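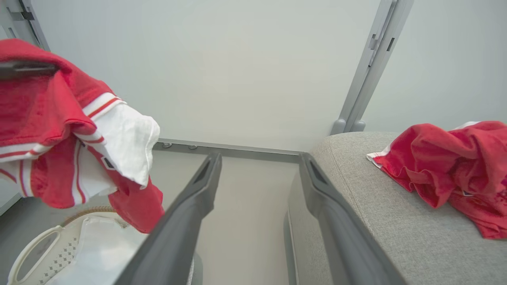 Progress report to the Elari Fund: toy lending and repair scheme, second period

1. Purpose of this report

This report sets out the progress made by the Seritz Toy Library on the lending and repair of radio-controlled toys during the second period of the grant. It should be read alongside the plan agreed with the Fund at the outset. Spending is covered in a separate return.

2. Stock and lending

At the close of the period the library held 406 toys in working order, against a target of 400. Cars and trucks remain the largest group, followed by boats. Helicopters have been withdrawn from general lending and are now issued to families only after a short session at the counter, as the rotor blades were being broken at a rate the spares budget could not support.

Demand was strongest in the school holidays. In July the waiting list for larger off-road trucks was closed for a time, and families were offered smaller models instead. Most accepted. The loan period for trucks has been shortened from three weeks to a fortnight and will stay at that length until more of them are available.

3. Repairs

The repair bench dealt with nearly 100 toys. The faults seen most often were worn steering gears, broken aerials and corrosion in the battery compartment. The last of these can be avoided, and a printed card asking borrowers to take the batteries out before returning a toy now goes into every box. Early signs are good, although the card has not been in use long enough for firm conclusions.

Spare parts were bought from Escobedo, whose delivery times have been uneven. One order of axles arrived in the wrong size and had to be sent back. Apolline Roussel, who manages the bench, has since agreed a small standing stock of the parts used most, and this has shortened the time toys spend waiting on the shelf.

4. Batteries and charging

The move to rechargeable batteries is complete for cars and boats. Handsets have proved more difficult. Several of the older ones do not work reliably at the lower voltage of rechargeable cells, and these continue to be issued with ordinary batteries. Wall chargers are lent with the toy and checked on return — a step that adds to the work at the counter on Monday, the busiest day for returns.

5. Matters for the Fund's attention

The booking system supplied by Eleo does not record which handset belongs with which vehicle. Staff have been matching them by hand with coloured tape. Eleo has offered to add a field for this, and the cost can be met from the existing budget if the Fund agrees to move money from the printing line.

The 2 race tracks described in the original plan have not yet been bought. Storage is the difficulty, and we ask that this item be carried forward to the next period.

6. Next period

Work will centre on replacing the oldest handsets, reopening the waiting list for large trucks and training a further member of staff in basic soldering.

Submitted by Amos Lindqvist, Scheme Manager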